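Pantry labeling rules change at Gotgate

September 18, 2023

The shared pantry now holds 1308 items under 457 labels, and duplicate labels have become the main source of search errors. Two changes apply to all shelves.

Each label carries a category code first, then the product name — no abbreviations. Opened packages get a second label with the opening date.
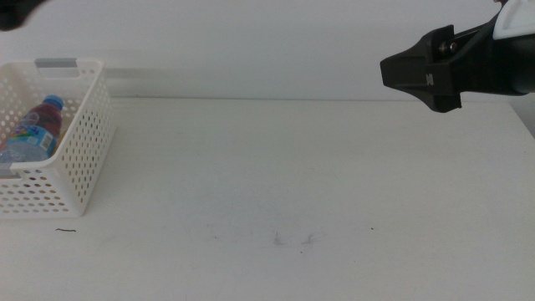

Old labels remain valid until the item is used up. Send corrections to Nuala Duggan with the shelf number and the current code. Blank label sheets are in the Amato cabinet, second drawer.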